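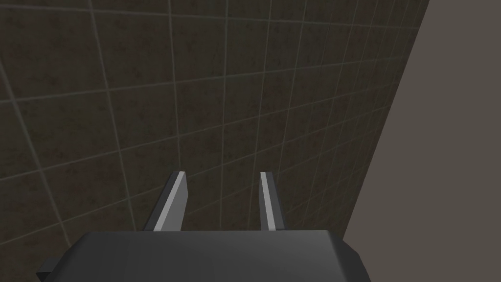 La pince dans le simulateur de l'atelier, doigts écartés, rien entre les deux.

Visite à l'atelier partagé de Skelham, 27 mai 2022

J'avais promis à plusieurs lecteurs de retourner à Skelham dès que le bras serait un peu avancé, et comme toujours j'ai laissé traîner (l'hiver, le déménagement, puis une grippe qui n'en finissait pas). Ma dernière visite datait de février. Il faisait un froid de canard dans le local, on soudait en mitaines, et le fameux bras tenait encore dans trois cartons sous l'établi. Cette fois, portes ouvertes, café, gâteau à la semoule, et un vrai bras monté sur sa table !

Pour ceux qui prennent le feuilleton en route : le projet s'appelle Statska. C'est un bras de table destiné à ranger de petites pièces dans des bacs, construit par les membres de l'atelier le soir et pendant les vacances. Yamuna Venkataraman s'occupe de la mécanique et Bhavana Joseph de tout ce qui tourne sur l'ordinateur, même si, à les regarder travailler, la frontière est assez floue. Le budget en est à 458 euros, motoréducteurs compris, et Yamuna m'a montré le cahier où tout est noté, jusqu'aux rondelles. Les engrenages viennent d'un lot acheté chez Sakamoto, la petite quincaillerie derrière la gare, où l'on m'a d'ailleurs très gentiment indiqué mon chemin.

J'ai passé la première heure du côté des outils, ce qui n'étonnera personne. Yamuna refaisait le coude, dont la première version prenait du jeu dès qu'on chargeait le bras. Elle a remplacé l'axe par un autre de 8 mm, avec deux roulements au lieu d'un, et m'a laissé serrer les vis moi-même (j'en ai foiré une, pardon encore). La portée visée est de 70 cm. On n'y est pas tout à fait, mais le mouvement est déjà beaucoup plus doux qu'un simple coup d'œil aux pièces ne le laisserait croire.

Ensuite, Bhavana m'a installé devant son écran. Avant de confier un geste au vrai bras, elle le rejoue dans un simulateur, et elle y tient d'autant plus qu'une pince imprimée, ça casse. Son modèle est volontairement simple : des doigts en plaques lisses, au bout bien carré, sans une vis apparente. Les habitués des beaux rendus seront déçus, moi j'ai trouvé cela très reposant.

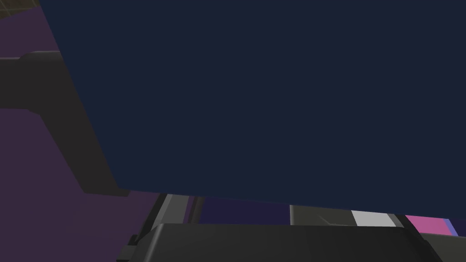

Le point de vue de la caméra est la grande affaire du moment, et nous en avons discuté si longtemps que mon café a refroidi deux fois. Yamuna la voudrait près de la pince, pour bien voir ce que l'on saisit ; Bhavana préférerait prendre du recul. Je comprends mieux ses réserves depuis qu'elle m'a montré une vue où un grand panneau bleu marine bouche presque tout, ne laissant au-dessus du corps de la pince qu'une mince bande avec une tache blanche et un peu de rose vif. Allez donc viser un bac avec ça ! Elle songe à une seconde caméra, posée sur le côté, et Yamuna a déjà griffonné un support au dos de mon programme, que je n'ai pas osé réclamer.

Un mot sur la carte de commande, une Brudevon d'occasion que l'atelier a récupérée pour 100 euros avec son alimentation. Le ventilateur fait un bruit de sèche-cheveux, il faut hausser la voix quand on est à côté, mais tout le monde semble s'y être attaché.

Côté pratique, le local se trouve au fond de la cour, la sonnette est à gauche du portail et il faut insister. On peut venir sans être membre, prévoir seulement des chaussures fermées. Je repasserai quand le support de caméra sera imprimé, avec un gâteau cette fois, et un programme de rechange.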